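The Case for Keeping Pattern in Public Buildings

Nov 26, 2023
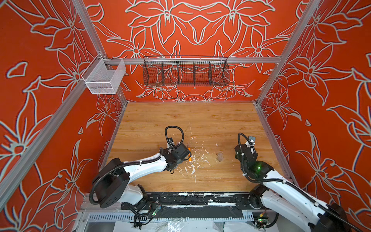 The Arnley Trust holds a modest collection of printed wall coverings and furnishing fabrics, the oldest of them bought when the Trust had a single room and no catalogue. It is asked with some regularity whether such things deserve the shelf space. The question has become sharper this year, as the district's plans for its libraries and clinics have been published, and every one of them specifies white walls throughout.

We wish to argue against that specification. White paint is cheap to buy and easy to describe in a contract, and these are fair points in its favour. It is less cheap to live with. The reading room at Trokum was painted white in August 2000 and has been repainted so often that the original saving has long been spent. The corridor next to it kept its printed panels, a trailing leaf in two greens, and these have needed little more than a damp cloth. A busy surface hides the marks of ordinary use. Any parent who has chosen a carpet knows this, and we see no reason why an architect should not know it too.

There is also the matter of finding one's way. Kha Âu, in her report to the Trust on the Nieminen clinic, spoke to 148 patients about the building. Many of them could not give the number of the department they had visited, although it was printed on their letters. They could say that it was past the blue ferns, or opposite the birds. The clinic now proposes to remove both. We have written to ask what will take their place and have been told that new signs are under consideration.

The usual objection is one of taste. Pattern dates, it is said, and a plain wall does not. We are not persuaded. The plain interiors of our own period will be as easy to place as any flowered parlour, and perhaps less kindly remembered. The Ziller papers in our store, 80 rolls in all, were thought vulgar when they were made and were given to us by a family that was glad to be rid of them. They are now the part of the collection most often requested by schools.

A more serious objection concerns those who find strong pattern tiring or distressing. This deserves proper attention, and we would not wish to see every surface covered. A quiet room should be quiet. What we ask is that the decision be made room by room, with the people who use the building — staff as well as visitors — consulted before the order is placed. At present a single line in a schedule of finishes settles the matter for all of them.

The Trust will therefore submit a formal response to the district's plans. It will ask that existing printed surfaces be recorded before any work begins, that sound panels be kept where they are, and that samples of whatever is removed be offered to a public collection. Our store has room for them.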